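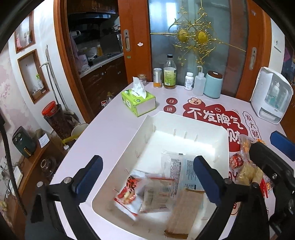 Kincaid Snack Drive Returns for After-School Programs

KINCAID, Sep 22, 2019 – Tronier, the regional grocery distributor, will again collect packaged snacks for after-school programs in the Kincaid area. The drive opens this week at all Tronier pickup counters and runs through February.

Last year's drive brought in 2,809 packages, which went to two after-school programs, one at Lullasard Elementary and one at the Skider Street Community Center. Both programs will receive snacks again this year.

"Kids come to us straight from class and most of them ate lunch before noon," said Rafferty Calloway, who runs the program at Lullasard Elementary. "If we can hand out something at three o'clock, homework time goes a lot better."

Shoppers may drop off crackers, chips, dried fruit, cookies and granola bars. Packages must be sealed, with the ingredient label readable and at least two months left before the printed date. Single-serving sizes are preferred. Homemade food, glass jars and anything that needs refrigeration can't be accepted.

Items with nuts should be handed to the clerk separately. They are stored on their own shelf and go only to Skider Street, where older students are served.

Tronier will add 200 packages from its own stock at the start of each month. Deliveries to both sites are made by company drivers at no charge.

"We changed the sorting this year so that the labels get checked at the counter," said Otis Obi, community programs manager at Tronier. "Last winter we had boxes waiting in the warehouse longer than we wanted."

Schools and centers that would like to be considered for next year's drive can pick up a request form at any Tronier counter. Forms are due by the end of February.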